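# Trivska Household Phrase List

A word and phrase list for cleaning, furniture and everyday housework, in English and three regional varieties of one small language.
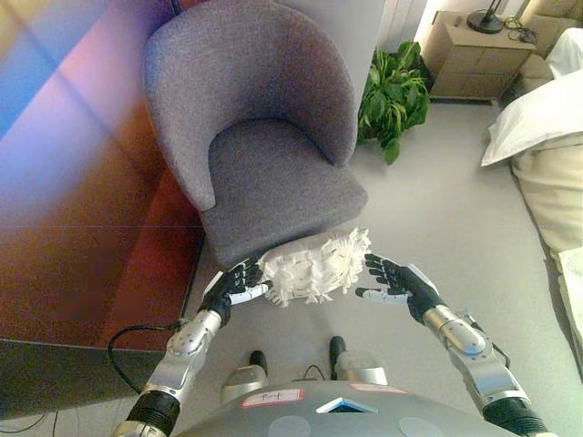 The list has 518 entries. Each entry is one English word or short phrase with its match in the Borno, Kelmendi and Dreltodgate varieties. It started as a set of index cards for a night class and was typed up later, so the order of the early entries follows the lessons and not the alphabet.

## What is in the folder

- `phrases.csv` – the main list
- `notes.csv` – longer notes, linked by entry number
- `spelling.md` – how each variety is written here
- `old_cards/` – text of the original cards, kept as typed, errors included

There is no audio. I recorded some of the Borno entries years ago but the files were too noisy to use, and I haven't redone them.

## Columns in `phrases.csv`

| Column | Meaning |
|---|---|
| `id` | Entry number. Never reused. |
| `english` | Word or phrase in American English |
| `topic` | One of the topics below |
| `borno` | Borno form |
| `kelmendi` | Kelmendi form |
| `dreltodgate` | Dreltodgate form |
| `register` | `plain`, `polite`, `old` or `child` |
| `source` | `card`, `speaker` or `print` |
| `note` | `y` if there is a line in `notes.csv` |

An empty cell means I don't have a form. It does not mean the variety lacks one. If speakers told me there is no such word and they would talk around it, the cell has a single hyphen and the explanation is in the notes.

When there is more than one common form, they are separated by a semicolon, with the more common one first. "More common" is my own judgment from the speakers I worked with. Don't treat it as a frequency count.

## Topics

- `floors` – sweeping, mopping, rugs
- `furniture` – seats, tables, beds, parts of these
- `cloth` – washing, folding, mending, stains
- `kitchen` – dishes, stove, pantry
- `tools` – brooms, brushes, dusters, buckets
- `orders` – things said to other people in the house
- `complaints` – the same, after the first try

The split between `orders` and `complaints` came from the class. Many verbs take a different ending when the speaker has already asked once, and students kept using the second form by mistake and sounding rude. The Kelmendi variety keeps this difference in every verb on the list. Borno has it only in the most common ones. In Dreltodgate it has mostly gone, except in set phrases.

`furniture` is the thinnest topic. The older words cover benches, stools and chests very well, and have little for anything padded. Most speakers use one word for every kind of armchair and add "round" or "high" if it matters. For "sofa" all three varieties have borrowed, each from a different neighbor, and the stress differs too.

## Dusting and wiping

This is the part I get the most mail about, so it gets its own section.

English "dust" as a verb covers several actions that are kept apart here:

1. to knock dust out of something soft, usually by hand or with a beater
2. to lift dust off a surface with something light and dry
3. to wipe with a cloth, dry or damp

Borno has three separate verbs. Kelmendi uses one verb for the first two and another for the third. Dreltodgate has one verb for all of them and adds a noun for the tool, so you "go over it with the feather" or "go over it with the rag." The word for feather is used even when the tool has no feathers in it.

Entries 273 and up were revised to keep these apart. Before that, the list gave a single form for each variety, which was wrong for Borno and misleading for Kelmendi. If you have an old copy, throw out that part.

## Sources

Most entries come from the cards. Those were checked against speakers where I could find them. Another 33 entries come only from print, mainly from a school reader and a home economics booklet, and are marked `print`. I trust these less. The booklet's author clearly preferred formal words, and several of its terms made speakers laugh.

Child forms were collected from adults remembering what was said to them when they were small. I did not work with children.

## Spelling

There is no single standard. I followed the Borno school spelling for all three varieties, with two changes:

- Long vowels are doubled. The school spelling leaves them unmarked.
- The Kelmendi back "l" is written `ll`. Some people write it with a stroke, which caused trouble in older spreadsheet programs.

Capital letters are used only for place names. Files are UTF-8. If the vowels look broken when you open the CSV, set the encoding by hand during import.

## Known problems

- Plurals are missing for most of `tools`.
- The `register` column is blank for much of `cloth`. I asked the wrong question in the first round and the answers couldn't be sorted.
- "Bucket" and "pail" are separate entries with the same forms. I left both in because the old numbers are cited in class handouts.
- A few Dreltodgate entries may be one family's usage. They are flagged in the notes.
- Stress is marked in `notes.csv` only, and only where it changes the meaning.

## Changes

**Version 2**

- Split the dusting verbs
- Added the `register` column
- Moved long comments out of the main file
- Fixed the Kelmendi word for "broom handle," which had been swapped with "rake"

**Version 1**

- First typed copy of the cards

## Use

You can copy, print and change the list for any purpose. If you use it for teaching, please keep the entry numbers so that people can compare notes between classes. The name Trivska comes from the street where the night class met – it is not the name of the language, though it has been cited that way a few times.

Corrections are welcome, above all for Dreltodgate. Please give the entry number, the form you would use, and where you or your family learned it. Forms without a place are hard for me to add.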